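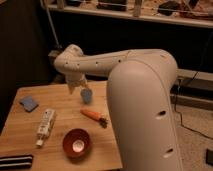
Notebook, teleop bench, January

Started a little after 9. Task for this batch is cup into bowl, then carrot into bowl, recorded as separate demos. Rostislav wants them separate so Stinar can train on one without the other. I drove for the morning, he took over after lunch.

Layout for the batch: sponge far left, tube next to it, carrot in the middle, bowl toward the front edge. The sponge and tube are distractors and are not to be touched. A demo where the fingers brush either one gets marked bad even if the cup ends up where it should.

First 3 demos thrown out. The leader arm had been left on the old scaling from the Hájek job, and every small movement of my wrist came out too large at the gripper. Reset to 1:1 and it felt normal again. Please check the scaling before you record, it is on the second page of the Relero panel and does not show on the main one.

Notes on driving the cup: come straight down. If I approached at an angle the outside of the finger touched the rim first and pushed the cup away from me. Stop above it, let the arm settle, then descend. The pause costs a second or so per demo and the tracks look much cleaner in playback.

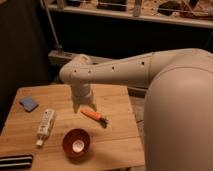 Carrot is harder than the cup. It lies at a diagonal and the wrist has to turn to match before going down. Tatu's habit is to turn while moving across, mine is to get over it first and then turn. We compared playback and his version is smoother, so we should all do it his way. Mixing the two in one set will only confuse the policy. Grip on the orange part, well clear of the leaves. The leafy end bends and the carrot swings when lifted.

Also tried hand guiding for the carrot, with the arm in free mode. Easier to get the wrist angle right, but my arm was in the side camera for most of it, and the joint log was jerky where I changed hands. Kept 4 of these in a separate folder for reference. Not for training.

Count at end of day: 42 good demos, cup and carrot together. The Bresumbridge people asked for 1,000 by the end of the project. At this pace we need a second driver most days.

Problems still open:
Gripper open command lags when the log disk is busy. Rostislav thinks it is the write buffer. Not confirmed.
Light is low at the back of the bench. Leave it as it is until this batch is finished, then change it for the next one and write down when.
Bowl drifts a little when the carrot lands in it. Put it back on its mark between demos.

Next: Tatu drives carrot only, bowl moved to the left of its mark. I will go through today's playback and tag the bad ones.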